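From: Nuno Morais
To: jellora-users
Subject: Re: [jellora-users] Planner rejects every grasp after scene camera swap

Sota Sugiyama wrote:

> Hi all,
>
> Upgraded to the June build and replaced our overhead camera the same
> afternoon, which I now understand was two mistakes. The arm homes
> fine, the detector finds the mug, and then the planner throws out
> every single candidate with "goal in collision." 242 candidates, 242
> rejections. If I delete the table from the scene it plans happily,
> straight through where the table used to be.
>
> Has anybody seen this? Is it the new collision checker? I have set
> the padding to zero and it made no difference.
>
> Sota

Hi Sota,

Yes, I've seen it. I lost most of a week to it in Plallodbridge and I'd like to get some return on the investment.

Before you blame the collision checker (I did, at length, in a message to this list that I would be grateful if people did not look up), turn on the point cloud overlay and look at your table from the side. Mine had a lump on it. The planner was quite right to refuse. It had been told there was a hill under the mug, and it declined to drive the gripper into a hill.

The lump came from depth returns on a shiny surface. We work on a dark mat with a bit of gloss to it, and the depth sensor treats every highlight as an opportunity to make something up. The old scene builder took a median over several captures before inserting the surface, so most of this washed out. The June build takes one capture and believes it. There is a line about this in the release notes, under "performance."

So, in order:

1. Put the padding back. Zero will bite you later, and you won't remember you did it.

2. In scene.conf set surface_mode to plane instead of cloud. It fits one flat plane to the table and drops anything within the tolerance below. I use 12 mm. Much higher and you start eating the bottom of the object.

3. Redo the hand-eye calibration. You changed the camera, so whatever is in the old file describes a camera that is now in a drawer. The tool will not warn you. It loads the old file with every sign of confidence.

4. Clear the cached scene. Restarting the node does not do this. Eino Karppinen filed ticket 3410 on exactly that, and it has been "under discussion" long enough that I think of it as a feature.

After step 2 my rejections went from everything to 166 out of 242, and most of those are fair, because the handle really is in the way for a side grasp. If you still get the full set refused, look at step 4 again. I had to do it twice.

One more thing about the detector. It reports a pose for the mug including rotation about the vertical axis, and it gets that from the handle. If the handle is hidden from your camera, it doesn't say so, it just returns the last angle it liked. There's a confidence value on the topic, but the planner never reads it. Vilja Riihimäki has a small patch that makes it wait for a second look when the value is low. It's on the Aaltonen branch, unmerged, and I've been running it without trouble.

My setup, for comparison with yours:

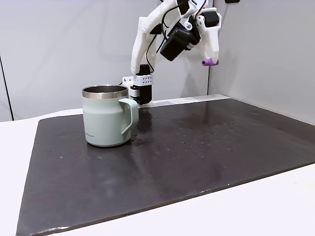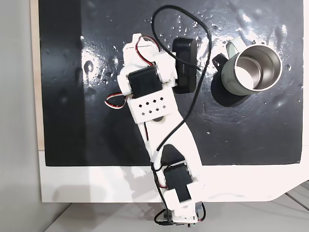 If you send me your scene.conf and the first page or so of the planner log, I'll diff them against mine. Please send the log from a cold start. The default verbosity only prints the reason for the first rejection and then writes "as above" for the rest, including the ones where it isn't as above.

Also, which kernel driver did the new camera bring with it? The Zellau one stamps frames with the time they were received, and the Jellora transform lookup wants the time they were captured. With the arm parked you'd never notice. With the arm moving you get a mug that slides gently across the table by itself, and a planner that chases it. There's a setting called stamp_source. Set it to sensor, check that it survived the restart, and then check again after you change anything else in that file, as the config editor likes to rewrite the block with defaults.

I can't do anything about the release notes. I did ask.

Nuno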